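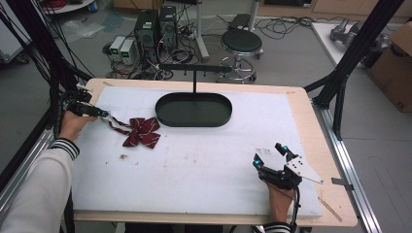
Demonstration collection for the Undik project entered its second phase on March 24, 2021, and this entry records the present state of that work. The current task concerns soft accessories, which our earlier sessions at Arano had largely left aside. The operator works with a hand-held gripper in each hand, and a dark red bow tie with thin white stripes lies on the foam, one gripper closed on the end of it. Ribbon of this kind folds differently on every attempt – a property we wish the learning system to encounter often.

The target for the phase is 600 demonstrations, of which 139 have been accepted. Each session is limited to 40 attempts, after which the operator rests and the recordings are reviewed. An attempt in which the ribbon slips is kept and labeled separately. Attempts with missing data are discarded.

Review is carried out under the Baidoo guidelines, with one change. We now ask that the starting position of the item be altered after every 5 attempts, as the first batch showed too little variety. Training on the combined set is planned for May, and the results will be posted on the Trinach page.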